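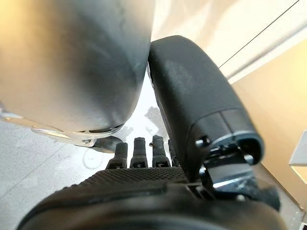

Section 3: Adding a driver to your Tadia account and getting their licence approved

Before a driver can take a single fare under your operator's name, Tadia needs to hold a valid private-hire licence, a vehicle licence and a current insurance certificate for them. It sounds like a lot of paperwork, and the first one you do will probably take you most of a cup of tea, but after that you'll find yourself racing through them.

Have the driver's papers beside you when you begin. The form does save as you go, but it signs you out after 40 minutes without any activity, and it is a nuisance to go hunting for a certificate halfway down the page.

1. Sign in as the operator (a dispatcher login won't show the right menu) and choose Drivers, then Add new.

2. Type the driver's name exactly as it is printed on the licence, accents and all. If the licence says Ojārs Mägi, then please put Ojārs Mägi and not Ojars Magi. The checking service compares the two letter by letter and will turn down a perfectly good licence over one missing mark.

3. Enter the licence number and the expiry date. Leave out any spaces in the number.

4. Upload both sides of the licence. A phone photo is fine so long as all the corners are showing and the print is sharp.

5. Choose the vehicle from the list. If it isn't there yet, pop back to Section 2 and add it first.

6. Upload the insurance certificate. Check that it covers hire and reward - an ordinary policy for social use and commuting will be refused, however expensive it was!

7. Press Send for checking. The driver's name will turn amber. 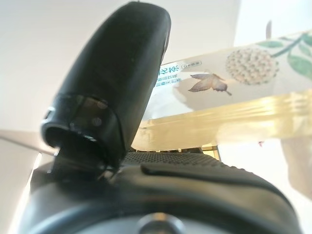
Most checks come back within 8 working hours, though in May, when so many renewals fall due together, you may have to wait a little longer. When everything is in order the name turns green and the driver can sign in to the Pollar app on their own phone.

Note: Drivers who share a vehicle each need their own entry, and each must be named on the insurance. You can link up to 3 drivers to one vehicle.

Caution: Never let a driver work on somebody else's login while theirs is still amber. The journeys will be recorded against the wrong licence, and putting them right afterwards means a written request from you for every trip.

If the name turns red

Open the entry and read the reason at the top. Nine times out of ten it will be a blurry photo or an expired certificate, and you can simply upload a better one and press Send again. You don't need to start from the beginning.

If the reason given is "Record mismatch", ring the licensing office that issued the licence before you try again. After a second mismatch the entry is locked, and only the support desk can open it. Ask for Muammer Sönmez or anyone else on the operator team, and have the licence number to hand when you call.

Renewal reminders are covered in Section 4.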